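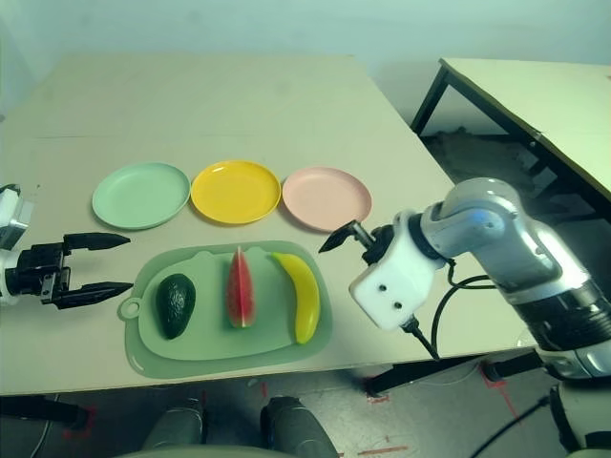
Green, yellow and pink plates, with the cutting board in front.

2018-12-27

Spent most of the day on the command-chain timing model, and I'm happier with it than I was before the break! The question Alasdair Tennant keeps putting to me is what happens to an alert message when two headquarters both think they own the relay. In our setup Skurkanville is the primary command post and Serville is the alternate, and on paper Serville stays quiet until the handover code arrives. The old script let both of them acknowledge (my fault, I wrote it in June and never went back to it).

Fixed that first, then reran the whole batch. 1,806 messages in, 429 of them sent while the handover was in progress. With the double acknowledgment gone, 14 still arrived out of order, all on the Daher link – I think it's the retry timer, which I'd left at 50 seconds when the other links use a much shorter one. I haven't changed it yet because I want a clean baseline saved before I touch anything else.

Also had a long argument with myself over whether the naval side should get its own node or just hang off Serville like the air wing does. Went with its own node for now. It makes the diagram uglier but the paperwork we're modeling has a separate authentication step for the boats, and squashing the two together hid the delay I was looking for.

Alasdair, if you read this before I'm back: the Clelureck config is the one ending in "b", please don't run the other one, it still has the old codes table in it.

Next up: retry timer on Daher, then the same batch with Skurkanville dropped halfway through. Need to ask who has the printed message formats, my copy is missing the last two pages.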